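Search this site Enter keyword Go

Hall whiteboard gets a wipe, keeps its past
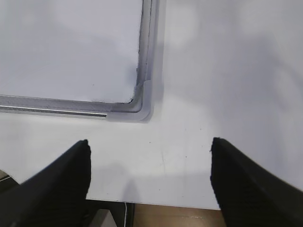 One corner of the board, with dark residue still along the inside of the rails.

The whiteboard at Multumbridge Community Centre has had its first proper clean in living memory, and opinion is divided on whether it needed one.

Helge Nyberg, who runs the October quiz, went at it with a cloth and most of a bottle of spray. The writing area came up a respectable white, give or take some grey smudges. The black line where the panel meets the aluminium frame has proved more loyal.

"I've seen cleaner," said Tormod Tveit, who was not holding a cloth.

A replacement was priced at $500, a colour-coded set of markers extra. The centre has $83 put aside for it. The board will be back up for the Plostcombe bridge night at 7 pm, and players are asked to bring their own markers.

We use cookies to improve your visit. Accept Manage settings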